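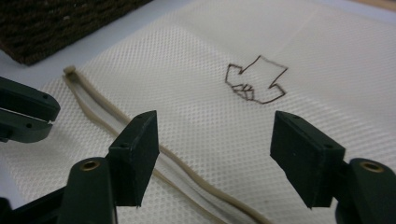

Laundry is the chore one reader in Cleter would gladly give up, and it was the shared machines that wore her down, she wrote to us in April.

The Wike Street laundromat has 60 washers and is full by 7 a.m. A wash costs 2 dollars more than it did last spring.
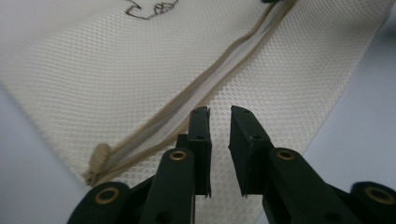 Mesh pouch with a long zipper, partly open.

Regulars still come - the dryers run hot and the folding tables are wide. Jomeo, the chain across town, has over 200 machines and no seats.

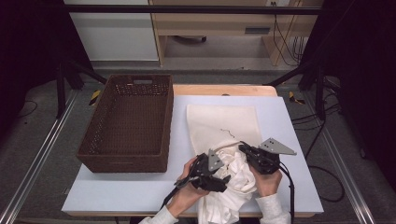
It also closes at nine, too early for anyone on the late shift.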